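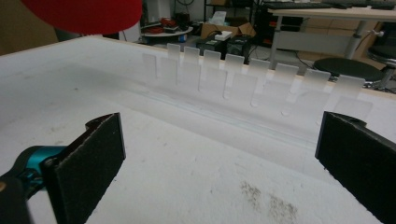

Card Storage and Display: Luvila Reading Room

Frosted cards, standing in a row. The eight translucent cards have rounded corners and rest upright in a long, shallow groove. The background shows faintly through the upper part of each one.

About This Gallery

The Luvila Reading Room uses blank plastic cards as dividers in its catalog of printed samples. The catalog holds 370 items in 13 sections and is open to registered visitors.

Dividers are kept upright between uses and are returned to the groove in a single line. Visitors are asked to handle them by the edges and to leave space between one card and the next.

Labels are prepared by the Nilau office and are added when a section is opened. Requests for replacement cards should be made at the front desk at least 5 working days in advance.

Page updated 23/05/2024. The reading room is closed in August.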